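Desk and table tips - quick ones, mostly from the kitchen table

Been meaning to type these up since March. No particular order. Kitchen table is also my desk, the ironing board, the place parcels get wrapped, so most of this is about keeping one surface usable for five jobs.

Crumbs first. Dry brush, always dry, before any cloth goes near it. Wet cloth on toast crumbs makes paste. I use a 40 mm paintbrush, never been near paint, lives on a hook by the bread bin. Gets into the join in the middle of an extending table as well.

Sticky patches. Warm water, drop of washing up liquid, lay the cloth on it and walk away. Kettle on, come back, wipe. If it's jam you're done. If it's label glue, a dab of cooking oil on kitchen roll, leave it, then soap again to shift the oil. Not on bare wood! Oil leaves a mark on bare wood and you'll be sanding.

Pen. Biro on a wipe-clean top usually comes off with a bit of rubbing alcohol on a cotton bud. Try it underneath first. Tayla Whitcombe wrote in to say toothpaste does it too - yes, but it dulls a shiny finish, did mine, so I stopped.

Wobbly leg. Folded card is fine for one dinner. After that get a cork, slice it thin with a bread knife, glue the slice on the short leg. Check all the screws underneath before you do that though. Half the time the leg isn't short at all, just loose, and a quarter turn sorts it.

Books at the table. Cookery books mostly. Wipe and fully dry the top before a book goes down, damp gets into the cover boards and they never lie flat agian. Put it down shut and well in from the edge while you get everything else out. Open it when your hands are clean.

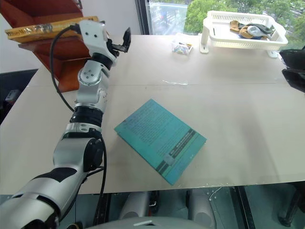

Book flat and shut, well in on the table.

Splashed page? Blot, don't rub. Kitchen roll either side of the page, close the book, something heavy on top overnight. Change the paper in the morning. Greasy mark, a good pinch of cornflour, leave it a day, tap it off outside. Won't vanish but it stops spreading.

Musty book from the charity shop. Big lidded box, small open tub of bicarb in the corner, book stood on end with pages fanned. Lid on. A week, sometimes two. Lorraine McAlister does hers with cat litter (clean, obviously) and swears it's quicker.

Heat marks. White ring on a varnished top: hairdryer on low, keep it moving, then a tiny bit of furniture wax. Black ring is water that's gone right in, different job, not a quick tip.

Cloths. Two on the go, one for the table and one for the floor, and cut a corner off the floor one so they never get mixed up. Boil wash both. No fabric softener, they stop soaking anything up.

Wax cloth or oilcloth - roll it, don't fold. Cardboard tube from wrapping paper is perfect. Folded ones crack along the crease by the second winter. If yours is already creased, lay it out in a warm room for an afternoon, pattern side up, and smooth it with your hand. Do not iron. I did iron. New iron.

Felt pads on anything that gets dragged about, fruit bowl, lamp, the radio. The stick-on ones fall off in a month so I add a dot of glue in the middle. Same for chair legs, and vacum the pads now and then, grit in the felt scratches worse than no pad.

Drawer under the table sticks? Rub a candle stub along the runners. White candle, coloured ones leave colour.

Girish Shukla asked what to do about a table top that's gone tacky all over. Nearly always polish build-up. Warm soapy water, soft cloth, a small patch at a time, dry as you go. Then leave the spray polish in the cupboard.

More when I get a minute, next lot is shelves and the airing cupboard.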